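Drukemell D57 dehumidifier, long-term review

The D57 is a compressor unit rated for basements of up to 700 square feet. Setup took one Robichaud hose clamp and a level spot near the floor drain. The humidistat reads 5 points high against my Diron gauge - a fixed offset, easy to correct for. 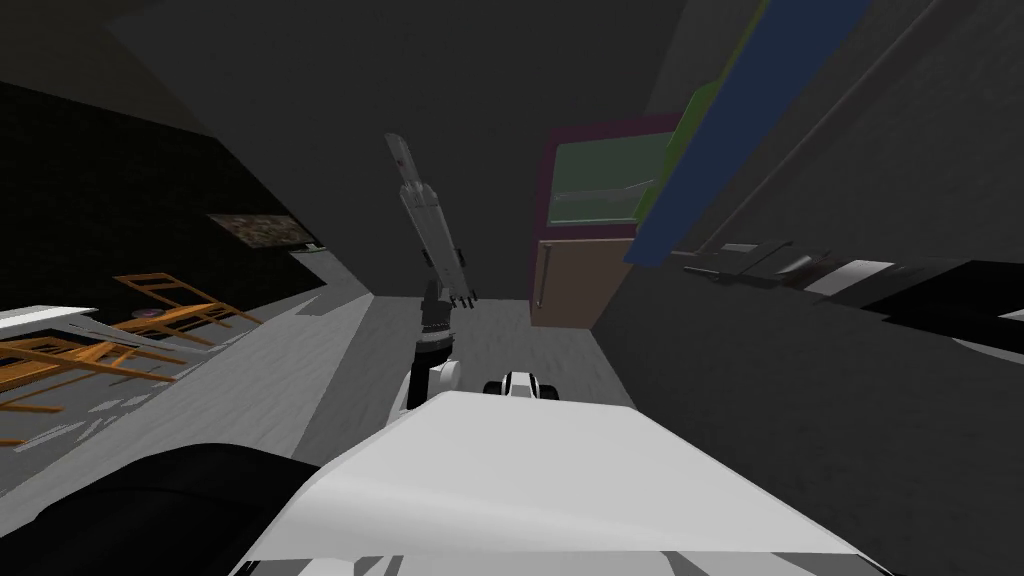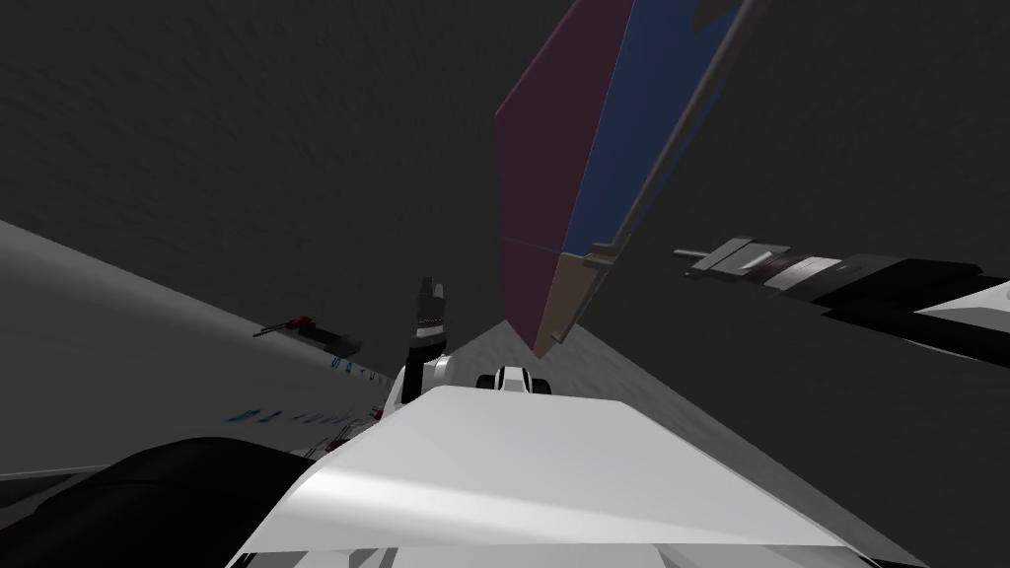
WILTITZ, July 25, 2025 - After 2 seasons the fan bearing is still quiet and the coil defrosts on schedule. The bucket float sticks if the bucket goes in crooked. The filter slides out from the back, so leave clearance at the wall. Recommended with a drain hose.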